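Towel rule at small gyms, is it enforced where you train?
General training talk

pell_nordic wrote:
Hello all. I moved to Burkholm in July for work and I joined the small gym on Trodudgate. Before this I trained for 11 years in a place where a towel on the bench was required, and if you forgot it you paid for a rental one at the desk. I did not like the rule at first, but it became a habit, like a seat belt.

In the new gym there is a sign that says "please use a towel", and half of the people ignore it. Yesterday I waited for the flat bench and the man before me left it completely wet. There was spray and paper two meters away. I cleaned it myself and I said nothing, and then I was angry for the whole session.
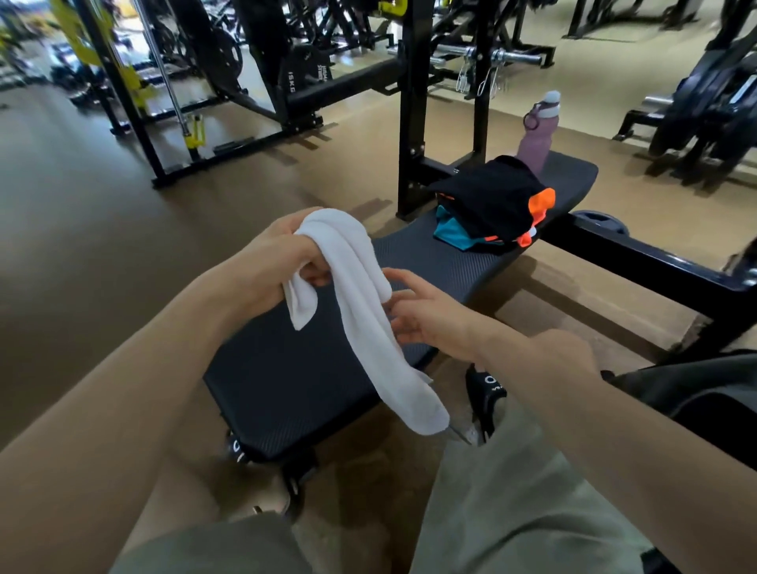 My question is how you handle this. Do you say something to the person, do you tell the staff, or do you accept it? I pay 800 a year and I don't think it is too much to ask for a dry bench. But I am also the new person and I don't want to be known as the one who complains. My English is good enough for work, but I find it difficult to be polite and firm in the same sentence.

ironkettle wrote:
Tell the staff. It's what they're there for. I've trained in the Imside place for years and every time a member tries to police another member it ends in a shouting match.

Also a towel rule is mostly theater. Spray and wipe does more than any towel. I see guys drop the towel on the floor, pick it up and put it back on the bench with the floor side up. How is that cleaner?

pell_nordic wrote:
ironkettle, I agree about the floor. It disgusts me also. But I don't see why it must be one or the other. I put the towel down before the set and I wipe after. Together it takes perhaps 17 seconds.

The towel also helps me with grip. On a vinyl bench my shoulders slide when I sweat, and for pressing I don't like this feeling.

quietreps wrote:
See, I have the opposite problem! A towel slides around under me on incline press and I end up with it bunched behind my neck. I gave up and just wipe. If someone told me off for that I'd be pretty annoyed, because I leave the bench cleaner than most towel people do.

pell_nordic wrote:
quietreps, which kind of towel did you use? The ordinary bath kind moves more, in my experience. I changed to a thin one which I fold lengthwise. I put it straight before I lie down, and it stays well enough on the flat bench. For incline I must admit I still have to fix it between sets.

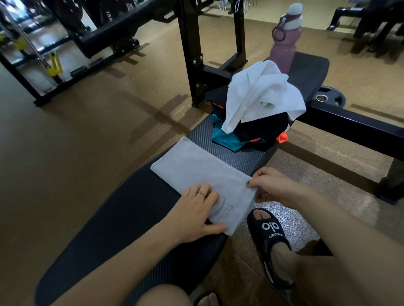
The thin towel, folded along the bench.

quietreps wrote:
A big cotton one from the bathroom, so that could be it. I had one of the Sfeir towels with the elastic hood that goes over the end of the bench and it was fine, but the elastic died. Might try folding.

marrow_and_oats wrote:
I used to work the desk at a gym with 3,000 members, so here is the other side. Signs do nothing. What worked for us was moving the spray bottles so there was one next to every second bench. Complaints dropped a lot and we didn't have to talk to anyone.

So ask the staff to move the spray closer. You aren't accusing anybody and they will probably like the suggestion.

ironkettle wrote:
Good idea, that. Still say the towel is theater.

pell_nordic wrote:
marrow_and_oats, thank you, this I can do. I asked the evening staff today. She said she will bring a second bottle from the back and ask the owner about a holder for the wall.

ironkettle, we will not agree, and it is fine. Do you at least wash the towel after each visit, if you bring one? I do, but my colleague says twice a week is enough, and now I wonder who is the strange one.

ironkettle wrote:
Every visit. Your colleague is the strange one.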